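Section 4. Setting the Rinse Aid and Water Hardness

Applies to Marciniak countertop dishwashers, Andach series. Revised Apr 14, 2022.

4.1 Before you begin

Complete the leveling and drain hose steps in Section 3 first. The machine must be connected to power, with the door closed and no program running. Keep the hardness test strip from the accessory bag dry until it is needed.

CAUTION: Use only salt made for dishwashers. Table salt contains additives that can block the softener valve. Damage caused by table salt is not covered by the warranty.

4.2 Testing the water

1. Run the cold tap for one minute.
2. Dip the test strip for one second, shake off the excess, and hold it level.
3. Wait one minute and compare the strip with the color chart inside the back cover.
4. Write down the setting number printed beside the matching color. You will need it in 4.3.

Note: Well water can change with the season. Owners on a private well should repeat the test in July and again in winter.
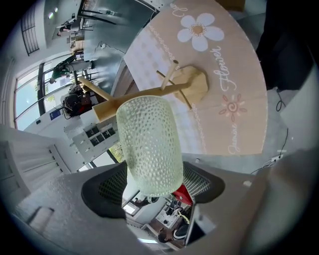 Hardness settings run from 0 (softener off) to 9 (very hard). A setting that is too low leaves a chalky film, and a setting that is too high uses salt faster than necessary. Film is easy to miss on textured glassware. On a tumbler with a dimpled, honeycomb-like surface, check the rounded rim first, then hold the glass up to the light and look into the dimples. A faint green tint in the glass itself is not a deposit. If the film wipes off with white vinegar, raise the setting by one. If it does not, the surface may be etched, and no setting will restore it.

4.3 Entering the hardness setting

1. Press and hold Program and Start together until the display shows H.
2. Release both buttons. The current setting flashes. The factory setting is 4.
3. Press Program to move up one setting at a time. After 9 the display returns to 0.
4. Press Start to save. The display goes blank.

If no button is pressed for 31 seconds, the machine leaves the menu and keeps the old setting.

4.4 Filling the salt reservoir

1. Remove the lower rack and unscrew the reservoir cap.
2. First use only: pour 500 ml of water into the reservoir.
3. Set the Fikum funnel in the opening and add 1,000 g of salt. Some water will overflow into the tub — this is normal.
4. Clear any grains from the thread and screw the cap down firmly. A loose cap lets salt water into the wash and will pit cutlery.
5. Run the Rinse program at once with the machine empty. Do not leave spilled salt in the tub overnight.
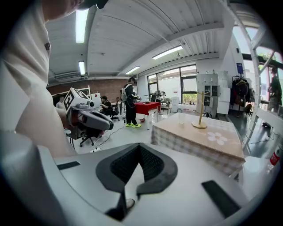
4.5 Filling and adjusting the rinse aid

1. Open the round cover on the inside of the door.
2. Pour in rinse aid up to the MAX line. Wipe up spills with a dry cloth. Spilled rinse aid causes heavy foaming.
3. Turn the dial with a coin. Position 3 suits most water.
4. Close the cover until it clicks.

Streaks or a bluish sheen: turn the dial down one position.
Water spots after drying: turn the dial up one position.

Note: If you use Pikby combination tablets, set the dial to 1. The tablets do not replace salt at hardness settings above 5.

4.6 Indicator lights

The salt light can stay on for several cycles after filling while the salt dissolves. If it is still on after six cycles, check that the float in the cap moves freely. The rinse aid light goes out as soon as the door is closed.

Questions about this section: Neville Hartley, Marciniak Technical Publications. Have the model number from the door edge ready.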